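Planning next year's kit, with a pot of tea and a long list

I have been putting off the equipment budget since October, which anyone who knows me will not find surprising. Lensa finally sat me down on Tuesday with a pot of tea and the old spreadsheet (all 312 rows of it, bless her) and we went through what we want to buy for the glove work next year.

The big items are easy to talk about. We'd like a second set of gloves from Zusska, and we'd like Joston to quote for a support plan while they're at it. It's the small things that eat the money -- spare cables, straps, mats, clips, tripods, and all the household bits the hands have to work with, shoes and racks included. 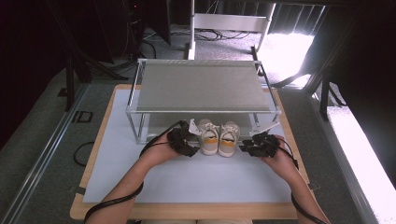 Should you buy the spare cables at the same time as the gloves? I would, every time, as a separate order later means paying for delivery twice and waiting a good 12 days for a parcel the size of a sandwich.

Genowefa, who is far more sensible than I am, wants us to keep over 30 per cent of the budget back until the summer. I grumbled a bit, but I've come round to it! Last year we spent the lot by spring and then had to go begging when a tripod gave up.

So the first order will be the gloves and six spare cables, and the Flulby shelving can wait until Gudeta send their new price list.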